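Letter night, and a bill with no vowels in it

I spent Sunday evening at the Hascombe library writing to the government of Irance prison service, which has a fax number and, as far as I can tell, no fax machine. Our group writes on behalf of Kaisu Vainio, a court reporter held for 454 days without a charge anyone will say out loud.

We wrote 20 letters. Mine was the worst. I am a rude man by nature and "Your Excellency" comes out of my pen looking like a typo.

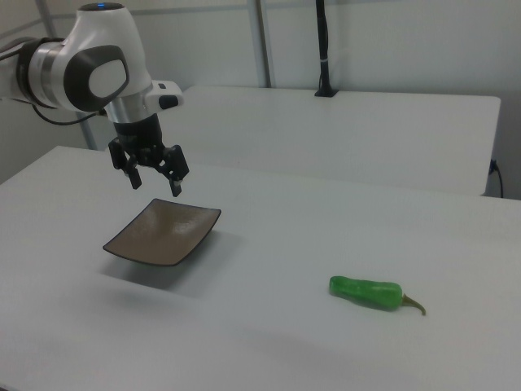 The ministry did answer once, in October. It thanked us for our interest in tourism. I have kept that letter on the fridge, next to the gas bill, and of the two I find the gas bill warmer.

What bothers me is how dull it all is. The law they're using is 8 pages long, and most of it deals with the proper storage of files. Her hearing has been moved four times, once for a public holiday that had already happened.

Anyway, we meet again next month, same room, bad coffee. Stamps are on me up to 400, after which you're buying your own.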